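Storing combs and small things in cups without a lid
Custwood Home Forum > Bathroom and Hallway

marichka_d
Posted in April, 11 replies 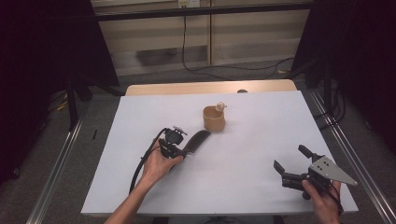
I would like to ask your opinion about keeping small daily things in open cups. We moved to Vesbridge in the winter and our bathroom has no drawer at all, only one narrow shelf above the sink. My husband wants to buy a closed cabinet, but the wall is old and I am afraid to drill in it. So I am thinking about plain cups, like the light brown one with the open top, and the black comb would live in it together with the toothbrushes. My question is whether a comb in an open cup collects too much dust, and whether a matte cup gets stains from water at the bottom.
Marichka Dmytriv

folcombe_emmett
We did this for 6 years. Dust was never a problem, but the bottom of the cup was. Wet toothbrushes drip and you get a gray ring that smells. Keep the comb and the brushes in separate cups.

tilly1145
I disagree with Emmett. I have everything in one cup and I rinse it when I clean the sink. No smell. Two cups on a narrow shelf is one more thing to knock down.

folcombe_emmett
How often do you clean the sink?

tilly1145
More often than you, I think.

boersma_fan
About stains: it depends on the glaze. Matte glaze can hold soap marks, and mine needed baking soda and a soft cloth. Unglazed clay I would not use near water. If you can, look at the inside of the cup before you buy, because some are shiny inside and matte only outside.

marichka_d
Thank you all for the answers. I did not know that the inside can be different. Boersma_fan, did you leave the baking soda for some time, or did you rub it right away?

boersma_fan
I made a paste and left it for 11 minutes, only because I was on the phone. Five would probably do.

folcombe_emmett
Also measure your shelf. Ours was too narrow and the cup stood a little over the edge. It fell in the sink and made a chip in the enamel.
Emmett Gallagher

marichka_d
I measured now. There is place for 2 cups if I move the soap to the other side. I will try it with separate cups first, and my husband agrees to wait with the cabinet until summer.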